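제품 안내 > 작업대형 로봇 설비 > 헬틱스 양팔 선반 작업 스테이션

헬틱스(Heltix) 양팔 선반 작업 스테이션
도입 검토 및 예산 편성용 제품 안내

제품 개요

헬틱스 양팔 선반 작업 스테이션은 소형 용기, 포장 식품, 생활 잡화 등 크기와 재질이 서로 다른 물품을 선반에 올리고 내리는 작업을 연구하거나 시험하는 기관을 위한 탁상형 로봇 설비입니다. 로봇 팔 2대, 팔마다 장착되는 그리퍼와 손목 카메라, 작업대, 제어 장치, 기본 소프트웨어로 구성되며, 공급과 설치는 플레스티에르(Flestier) 설비사업부가 담당합니다.

본 안내는 구매 담당 부서와 사용 부서가 함께 읽을 수 있도록 작성되었습니다. 전반부에는 구성과 사양을, 중반부에는 예산 항목과 설치 조건을, 후반부에는 적용 작업과 인수 절차를 수록하였습니다. 세부 도면과 전기 결선도는 견적 요청 시 별도로 제공합니다.

도입 대상

다음과 같은 기관 및 부서에서 도입을 검토하실 수 있습니다.

대학 및 공공 연구기관의 조작 연구실
물류 자동화 부서의 사전 검증실
소매 진열 공정을 시험하는 기업 부설 연구소
직업교육기관의 로봇 실습실

본 설비는 생산 라인에 직접 투입하는 용도로 설계되지 않았습니다. 연속 가동을 전제로 한 공정에는 플레스티에르의 산업용 제품군을 별도로 문의하여 주시기 바랍니다. 의료용품의 무균 취급, 비포장 식품의 취급, 폭발 위험 구역에서의 사용도 적용 범위에 포함되지 않습니다.

기본 구성

로봇 팔: 2대
그리퍼: 팔마다 한 조
손목 카메라: 메쿰비(Mekumby) 소형 컬러 카메라, 팔마다 한 대
작업대: 알루미늄 프로파일 골조, 교체형 상판
제어 장치: 팔 제어기, 연산 장치, 비상정지 회로 일체
소프트웨어: 울로아(Ulloa) 작업 관리 프로그램 기본 사용권
부속품: 케이블 일체, 보정판, 고정용 공구, 설치 설명서

기본 구성에는 선반, 작업 대상 물품, 배경 패널이 포함되지 않습니다. 이들 품목은 사용 기관에서 시중 제품으로 마련하시는 경우가 많으며, 예산서에는 소모성 물품비로 분리하여 기재하시기를 권장합니다.

주요 사양

팔 한 대의 유효 작업 반경: 517 mm
상판에서 팔 기저부 중심까지의 높이: 475 mm
그리퍼 형식: 양지 평행 구동, 손가락 교체 가능
카메라 연결: 유선, 팔 외부 배선
작업 데이터 저장: 연산 장치 내장 저장소 및 외부 저장소 병행
전원: 단상 교류, 접지형 콘센트
비상정지: 작업대 전면 누름 단추식, 외부 접점 추가 가능

작업 반경은 그리퍼를 장착하지 않은 상태에서 측정한 값입니다. 그리퍼와 손가락의 길이, 접근 방향에 따라 실제로 물품을 잡을 수 있는 범위는 달라지므로, 선반의 위치를 정하실 때에는 카탈로그 수치만으로 판단하지 마시고 배치 검토 서비스를 함께 이용하여 주십시오. 특히 선반 안쪽으로 손가락을 수평에 가깝게 넣어야 하는 작업에서는 손목의 회전 여유가 먼저 한계에 이르는 경우가 있습니다.

그리퍼와 손가락의 선택

그리퍼 본체는 모든 구성에서 동일하며, 손가락만 작업에 맞추어 선택합니다.

개방 골조형 손가락은 삼각형 골조로 되어 있고 접촉면에 요철이 있습니다. 원통형 용기나 표면이 단단하지 않은 포장물에 적합하며, 물품의 형상에 따라 골조가 일정 범위에서 휘어집니다. 평판형 손가락은 상자나 책처럼 마주 보는 두 면이 평행한 물품에 사용합니다. 협폭형 손가락은 물품 사이의 간격이 좁을 때 사용하며, 파지력이 낮아 무거운 물품에는 권장하지 않습니다.

견적서에는 손가락 한 종류만 기본으로 반영됩니다. 두 종류 이상을 번갈아 사용하실 계획이라면 처음부터 추가 품목으로 요청하시는 편이 행정 처리상 간편합니다. 손가락을 교체한 뒤에는 반드시 영점 설정과 손목 카메라 보정을 다시 실시하여야 하며, 이에 필요한 시간은 실험 일정에 미리 반영하여 주십시오.

가격 및 예산 항목

기본 구성의 공급가는 2,102만 원이며 부가가치세는 별도입니다. 공급가에는 국내 운송, 현장 조립, 최초 보정이 포함됩니다. 다음 항목은 공급가에 포함되지 않으므로 예산서에 별도 항목으로 편성하여 주시기 바랍니다.

추가 손가락 및 예비 손가락
안전 울타리 또는 영역 감지 장치
선반, 용기, 바구니 등 작업 대상물
배경 패널 및 보조 조명
외부 저장소
전기 배선 공사
연장 보증 및 정기 점검 계약
사용자 추가 교육

예산을 편성하실 때 가장 자주 누락되는 항목은 예비 손가락과 외부 저장소입니다. 손가락은 접촉이 반복되는 부품이므로 마모와 변형을 피할 수 없고, 개방 골조형의 경우 골조의 접합부를 정기적으로 확인하여야 합니다. 외부 저장소의 용량은 카메라 대수와 기록 방식에 좌우되므로, 울로아 작업 관리 프로그램의 기록 설정을 먼저 정한 다음 산정하시기 바랍니다.

자산 분류와 관련하여, 다수의 기관에서는 로봇 팔과 제어 장치를 연구장비로, 그리퍼 손가락과 케이블을 소모품으로 구분하고 있습니다. 기관의 회계 규정상 일괄 등록이 필요한 경우에는 일식 견적서를, 분리 등록이 필요한 경우에는 품목별 견적서를 발급하여 드립니다. 두 형식을 동시에 요청하셔도 무방하나, 발주 시에는 한 형식만 인용하여 주십시오.

설치 장소의 준비

설치 장소는 바닥이 평탄하고 진동원이 인접하지 않은 실내여야 합니다. 작업대의 네 면 가운데 조작자가 서는 전면과 제어 장치가 놓이는 한쪽 측면에는 통로를 확보하여야 하며, 나머지 면은 벽에 접하여도 됩니다. 다만 벽에 접하는 면에도 케이블이 눌리지 않을 정도의 간격은 남겨 두어야 합니다.

조명은 손목 카메라의 영상 품질에 직접적인 영향을 미칩니다. 투명한 뚜껑이나 광택이 있는 포장은 천장등을 강하게 반사하므로, 해당 물품을 다루실 예정이라면 확산형 조명을 우선 검토하시기 바랍니다. 창가에 설치하실 경우에는 차광막이 필요합니다. 조명 조건을 하루 중 일정하게 유지하기 어려운 장소에서는 조명 상태를 작업 기록에 함께 남기는 기능을 사용하실 수 있습니다.

작업대 상판의 색상은 발주 시 지정하실 수 있습니다. 주로 다루실 물품의 색과 대비되는 무광 상판을 권장하며, 지정하지 않으시면 표준 색상으로 출고됩니다.

안전 관련 요구 사항

본 설비를 운용하는 기관은 설치 전에 위험성 평가를 실시하여야 합니다. 플레스티에르는 평가에 필요한 팔의 속도, 하중, 정지 거리 자료를 제공하나, 평가의 주체는 사용 기관입니다. 두 팔의 작업 영역은 작업대 중앙에서 서로 겹치므로, 사람의 접근뿐 아니라 팔과 팔 사이의 간섭도 평가 항목에 포함하여 주십시오.

원격 조작 방식으로 사용하실 때에는 조작자의 시야에서 비상정지 단추에 손이 닿는지를 확인하여야 합니다. 조작석을 작업대와 다른 방에 두는 배치는 외부 비상정지 접점을 추가한 경우에만 허용됩니다. 물품을 다시 배치하기 위하여 작업대 안으로 손을 넣을 때에는 반드시 팔을 정지 상태로 전환한 뒤 작업하십시오.

적용 작업: 선반 위 소형 용기의 취급

본 설비에서 가장 많이 문의되는 작업은 소형 선반 위의 용기를 잡아 옮기거나 정리하는 작업입니다. 바닥에 놓인 단일 물품을 집는 작업과 비교하면 고려할 사항이 상당히 많습니다. 선반의 기둥과 가로대가 접근 방향을 제한하고, 앞쪽 용기가 뒤쪽 용기를 가리며, 살 사이가 벌어진 선반에서는 용기의 바닥이 걸릴 수 있습니다.

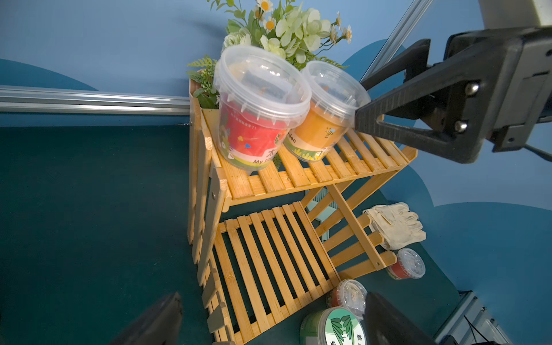 손목 카메라 영상: 대나무 2단 선반, 투명 뚜껑 용기, 우측 상단의 검은색 그리퍼

이러한 작업을 계획하실 때에는 다음 사항을 사전에 정하여 주시기 바랍니다.

첫째, 선반의 고정 여부입니다. 가벼운 목재 선반은 손가락이 닿는 것만으로도 위치가 달라질 수 있습니다. 선반을 상판에 고정하면 반복 조건이 안정되지만, 실제 사용 환경과는 차이가 생깁니다. 고정용 받침은 선택 품목으로 공급하며, 고정하지 않을 경우에는 매 회 선반의 위치를 기록하는 절차를 권장합니다.

둘째, 용기의 종류와 수량입니다. 같은 상품이라도 뚜껑이 투명한 용기와 불투명한 용기는 영상에서 전혀 다르게 나타납니다. 인쇄 띠가 둘린 용기는 방향에 따라 보이는 문양이 달라지므로, 인식 성능을 비교하는 시험에서는 방향을 통제할 것인지 무작위로 둘 것인지를 시험 계획서에 명시하여 주십시오.

셋째, 주변 물품의 범위입니다. 조화나 장갑과 같이 형태가 불규칙한 물품을 작업 영역에 함께 두면 난도가 올라갑니다. 잎이나 꽃줄기처럼 가는 부분은 손가락의 골조에 걸릴 우려가 있으므로, 초기 시운전에서는 주변 물품 없이 시작하여 점차 추가하는 방식이 적절합니다.

넷째, 두 팔의 역할입니다. 한 팔이 물품을 잡고 다른 팔이 선반을 지지하는 방식과, 두 팔이 각각 다른 물품을 처리하는 방식은 필요한 작업 영역이 다릅니다. 전자의 경우 선반을 작업대 중앙에, 후자의 경우 어느 한쪽으로 치우치게 두는 편이 유리합니다.

배치 검토 서비스

발주 전 단계에서 배치 검토를 신청하실 수 있습니다. 사용 부서가 선반의 치수, 물품 목록, 설치 장소의 평면도를 제출하면 응용기술팀에서 도달 범위와 간섭 여부를 확인하여 의견서를 회신합니다. 검토 책임자는 세군도 아구델로(Segundo Agudelo)이며, 의견서는 기관 내부 심의 자료로 첨부하실 수 있습니다.

의견서는 도달 가능 여부에 관한 것으로, 특정 작업의 성공률을 보증하지 않습니다. 성공률은 제어 방식, 학습 자료, 물품의 상태에 따라 달라지며, 이에 관한 목표치는 사용 기관이 시험 계획에서 정하여야 합니다.

납품 및 인수

납품은 발주 확정, 배치 확인, 출하 전 점검, 현장 조립, 인수 시험의 순서로 진행됩니다. 7월 설치분은 배치 확인이 완료된 기관부터 순차적으로 일정을 배정합니다. 설치 장소의 전기 공사가 완료되지 않은 경우에는 일정이 다음 차수로 조정될 수 있습니다.

인수 시험에서는 다음 항목을 확인합니다.

두 팔의 영점 및 가동 범위
그리퍼의 개폐 동작
손목 카메라의 영상 출력 및 보정 결과
비상정지 회로의 동작
작업 기록의 저장과 재생
납품 품목과 견적서의 일치 여부

시험 결과는 현장에서 서면으로 작성하며, 사용 기관과 설치 담당자가 각각 서명합니다. 사용 기관이 보유한 선반과 용기로 시험하기를 원하시는 경우에는 사전에 알려 주십시오. 다만 해당 시험은 참고용이며 인수 여부의 판정 기준에는 포함되지 않습니다.

보증 및 유지관리

로봇 팔과 제어 장치에는 표준 보증이 적용됩니다. 손가락, 케이블, 상판 표면은 소모성 부품으로 분류되어 초기 결함에 한하여 교환합니다. 손목 카메라의 케이블은 팔 외부로 지나가므로 반복 운동에 따른 꺾임을 정기적으로 점검하여야 하며, 점검표는 설치 설명서의 부록에 수록되어 있습니다.

울로아 작업 관리 프로그램의 기본 사용권에는 오류 수정판이 포함됩니다. 기능이 추가되는 판으로의 전환은 유지관리 계약 기관에 제공됩니다. 여러 대의 스테이션을 하나의 서버로 관리하려는 기관은 다중 사용권의 조건을 확인하여 주십시오.

문의 및 담당

구매 및 견적: 오르텐시아 가야르도(Hortensia Gallardo)
배치 검토 및 응용기술: 세군도 아구델로(Segundo Agudelo)
설치 일정: 루안 케카나(Ruan Kekana)
소프트웨어 사용권: 리비우 퍼나(Liviu Pană)

견적을 요청하실 때에는 기관명, 사용 부서, 설치 예정 장소, 희망하는 손가락의 종류, 견적서 형식을 기재하여 주십시오. 본 안내의 가격과 사양은 2024년 6월 22일을 기준으로 하며, 변경 사항은 견적서에 기재된 내용이 우선합니다.

관련 자료: 설치 장소 점검표 / 품목별 견적 요청서 / 손가락 교체 설명서 / 위험성 평가용 기술 자료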